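Call for participants: working next to an automated breakfast line

Company kitchen, Plellitz site
Contact: Alžběta Murín

We are looking for 6 people who work, or have worked, in a canteen, hotel kitchen, hospital kitchen or similar place, and who would like to spend some time with us this October while we change the way our breakfast counter is run.

Background

Our kitchen serves breakfast to the early and late shifts of the Plellitz plant. Last year we gave out 2,983 breakfasts in the busiest month. Most of them included toast, and toast is a small job that takes a person away from every other job. You put the slices in, you go to the coffee machine, you come back, you take the slices out, you put them on a plate, and somebody at the counter is already asking for eggs.

From this autumn a robot arm, which we call Dudar, will take over the toaster and the plates at one of our two counters. The arm learns its movements at a practice table before it comes to the counter. The second counter stays as it is, with people only. We want to know what this does to the people on the shift: how they divide the tasks, how often they are interrupted, where they stand and walk, and whether they feel they have lost a part of their job or got rid of it. These are different things, and until now we have only guessed.

The participants will work on both counters. You will not program anything. At the practice table you will set out the bread, plates and fruit, watch the arm, and stop it when you think it should be stopped. We would like to hear your reasons in your own words.

The work at the practice table:

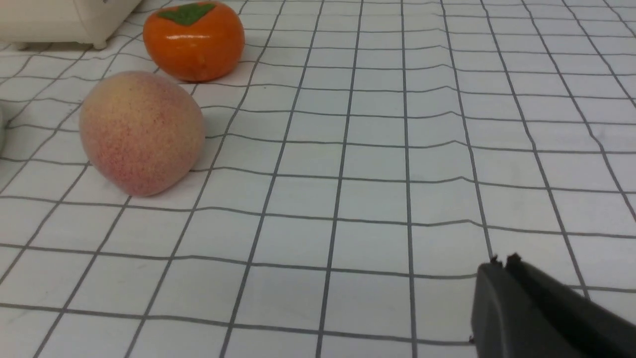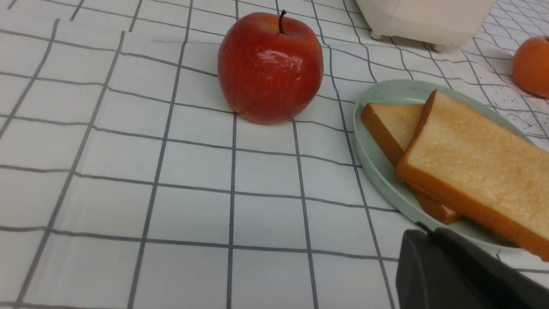
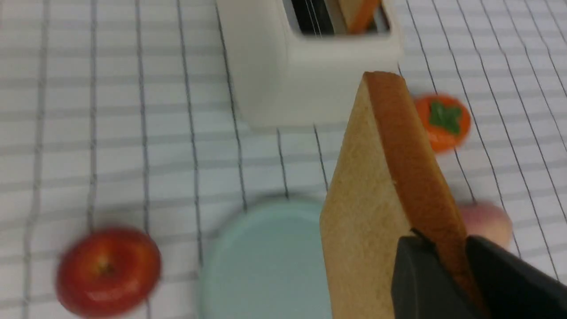
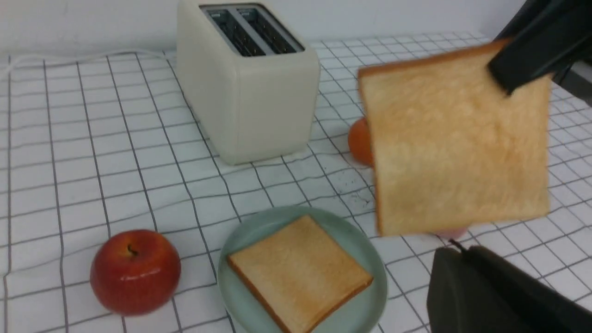

Bread and fruit on the checked cloth, practice table, Plellitz.

When this call was first pinned up in the staff room, Rosemarie Petersen wrote under it that the toast was the only moment in the morning when she could stand still, and if the machine gets the toast, then she would like to know what she gets. She also asked who must clean up when a slice falls on the floor at half past five, and if the answer is "the nearest person", this should be written in the plan and counted as work. We have taken both questions into the study. The second one already has an answer: cleaning around the arm is now a listed task with its own minutes, and it rotates.

What you will do

The first part is an introduction to the arm and the stop button, given by Finn Kuhlmann. After this you work normal breakfast shifts, beginning at 5:30 in the morning, always together with at least two of our regular staff. At the end of each shift there is a short talk of 20 minutes, which is paid. Once in the study we ask you to draw the counter as you would build it yourself. You don't need to draw well.

We do not measure your speed. The interruptions are noted down by an observer, Edeltraud Dreßler, who stands at the side and uses paper. Her notes carry a number in place of your name, and your employer does not receive them. Our own kitchen managers see only the summary.

Whom we are looking for

You have worked at least one year in a kitchen which serves many guests in a short time. You can stand for a whole shift and lift a full bread crate. You speak English or German well enough to tell us when something annoys you. Experience with robots is not needed, and we would be glad to have some people who do not like the idea of them. Please tell us about allergies to wheat or nuts.

What we offer

You receive 100 euros for the introduction and 200 euros for each breakfast shift, also when a shift is cut short on our side. Travel inside the region is paid back against the ticket. Work shoes you bring yourself, the rest of the clothing is from us. Breakfast is free, of course.

No job in our kitchen ends because of this study. The works council has this in writing, and Uwe Lindemann will show you the agreement if you ask him.

How to apply

Please write a few lines about where you have worked and which task of the morning you would never give to a machine. A CV is welcome but we can do without it. Send it to Alžběta Murín at the kitchen office, or leave it in an envelope at the gate with the word "Dudar" on it. We answer everybody, usually within two weeks. Places are given in the order in which suitable letters arrive, and we keep a short waiting list in case somebody gets ill.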